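We use cookies to improve your experience on this site. Accept all | Manage settings

Asfaw Notes
@asfawnotes

Went to the open afternoon at Brurnolier in April. They do fabric handling with small robot arms. Posting what I wrote down while I still know what my handwriting says.

12 replies 41 likes

It's an upstairs unit behind a tile shop. You sign in, get a sticker, and wait by the kettle until there are enough of you for a group. We were 15. Groups went round every 20 minutes, ours went late.

First stop was a talk. The firm does contract work for laundries, mostly hospital and hotel. Their line is that washing and drying are well sorted by machines but picking one item out of a heap and getting it flat is still done by hand in most places.

3 replies 18 likes

Second stop was the benches. Each one has a pair of arms on a white table with grey panels round three sides. The one I stood at longest was called Flekach. All the benches have names, I didn't ask where they come from.

The job at Flekach is to take a crumpled cloth, find two corners and spread it out.

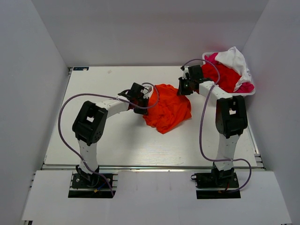 The hard bit, according to the woman running it, is the first grip. With a box you know where the edges are. With a cloth in a heap, what looks like an edge may be a fold, and if you pull on a fold you just get a different heap.

I asked why two arms. She said one arm can lift a cloth but it hangs and twists, so you want the second to take another point and hold some tension between them.

5 replies 27 likes

Somebody asked about speed. A person in a laundry does it in a couple of seconds. Their best run at the bench so far is 7 seconds and most are a good deal slower. They were open about that. The slow ones are kept as well, because they go back through them to see where the grip went wrong.

Strong colours are easier for them than white on white. Hotel sheets are nearly all white, so that's what they're working on next.

2 replies 15 likes

The software that plans the moves is called Irosico. It's their own. I asked if it could be had separately and was told not yet.

Noise: less than I expected. You could talk at a normal volume next to the arms.

No touching the tables, and bags had to stay by the door. One lad was allowed to choose the next cloth, which pleased him.

1 reply 33 likes

If you want to go, they're planning another one in the autumn. Free, but you have to book. Parking is bad, the bus stops at the end of the road. There are stairs and I didn't see a lift, so ring first if that matters.

9 replies 22 likes

Back to top
© Asfaw Notes. Contact | Privacy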